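Work With Us: Protocol and Standards Editor, Hand-Held Gripper Program

Posted Sep 20, 2020. Henare site, full time, some standing.

Triltiseo writes the rules that other people's robot demonstrations are supposed to follow. Our main document, the Baltetti Handling Guide, tells operators how to pick things up with a gripper in each hand so that the recordings are of some use afterward. It is now 186 pages long. It began as a single sheet taped to a door, and there are people here who still speak warmly of the sheet.

We need someone to take the guide over. The last editor has moved to a post at Vostach, where we understand the rules are shorter.

What you would be doing

Most of the week you would be at a table with the operators, watching them follow the guide and writing down the points where they stop following it. Sometimes they are being careless. More often the guide is wrong, or says two things, or says one thing in a sentence so long that a sensible adult gives up and grabs the box. Section 4 currently gives one rule for long flat packages and a different rule for narrow ones. A good many packages in this world are both.

You would also own the wear standard. Everyone agrees that a damaged fingertip should be written up. The guide calls for replacement when wear is "significant," a word that has so far caused 12 separate meetings. You would replace it with something a person can check in a few seconds before a session starts, ideally by looking.

The rest of the job is the log. There are 1252 entries in it, each one a question or complaint from an operator, and many were closed with the note "see guide." You would reopen the ones where the guide had nothing to say. 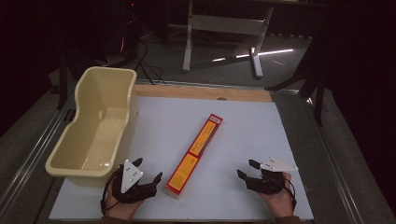
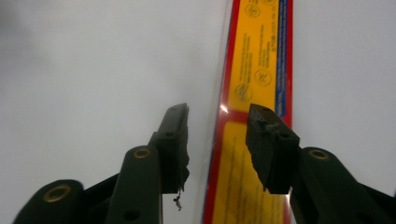

Long packages, Section 4: both grippers open at the board, and the fingertips of one up close, worn edges included.

What we are looking for

You can write an instruction that is read once and then done. Please send us one you have written, on any subject. Recipes are fine. So are directions to your house, though we won't come.

You have spent time around equipment of some kind: a shop floor, a lab, a warehouse, a theater, a kitchen with a serious mixer. You don't need a robotics degree. You do need to be able to tell an engineer that a paragraph makes no sense, and then sit in the same room with that engineer until it does.

You will try every rule with your own hands before it goes in. This includes the rule on cable slack, which has humbled better people than you.

You are comfortable deleting things. The applicant who proposes a 187th page will be heard politely.

Helpful but not required: experience with safety procedures, version control, or any setting in which a checklist was used by the people it was written for.

What we offer

A salary in line with the other editors' (there is one other editor). Paid leave, health coverage, and a chair that adjusts. You would have the authority to change the guide without asking permission for anything under a paragraph. Larger changes go to a review, held every other week and kept to an hour by the simple method of booking the room for an hour.

The job starts in January. The first three months are spent on Section 4 and the wear standard, and on nothing else, however interesting the table of contents may look.

How to apply

Send a resume, the sample instruction, and a rewrite of the following rule, which is in force as we speak:

"Prior to initiating contact the operator shall ensure that the finger elements are in a state of openness adequate to the item, except where the item does not require it, and shall approach in the appropriate manner."

The rewrite should be as short as you can make it while leaving an operator able to act on it. If you think the rule should be dropped altogether, say so and explain what goes wrong without it. The whole application should stay under 2000 words.

Applications go to Wiremu Fairweather, Standards Desk, Triltiseo, Henare. He reads all of them himself and replies to all of them, usually in one line. Applicants we'd like to meet will be invited for a half day at the table, paid, with lunch. Wear sleeves you can push up.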